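Junk drawer stuff all over the table — how do you sort the little packets?

Ute Mühlbauer

Moved to Urncombe in May and the odds-and-ends drawer came with me, tipped straight into a bag. Snack packets, sauce sachets, packets of bits from the hardware shop. Got a grey basket with holes in the sides and thought that would fix it. Nope. Flat things slide down and I never see them again, and the chips get squashed under everything.

Table is wood and a decent size so I've been laying stuff out on it first. Is that worth the bother or do I just chuck the lot in? Also does food go in with non-food?? Partner says its fine. Got 17 minutes most nights, tops.

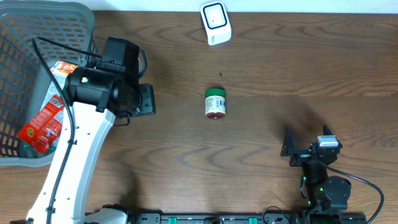
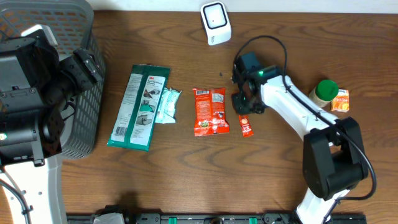
Hacer Dursun

Lay it out first, definately. Food one side, everything else the other, then look at dates. Don't put the 3M packet in with snacks, your partner is wrong sorry. Long flat packs stand up along the side of the basket, sachets go in a mug or an old jar so they don't sink. Snack bags on top, last in. I use a Trukel tub for the sauces, lid long gone, does the job.

If it all lives in the one basket — stick a bit of cardboard down the middle. Cereal box is heaps strong enough.

Fekete

just eat the snacks. problem halved

Ute Mühlbauer

Ok cardboard is in, sachets in a jar. Colour me suprised, 6 sauces and no idea where half of them came from. Still stuck on where to keep the non-food bits, laundry maybe.

253 views
5 shares

Related
Best way to store open chip packets
Do sauce sachets go off?
Drawer dividers, Vallthorpe area, cheap
Basket or tub for under the sink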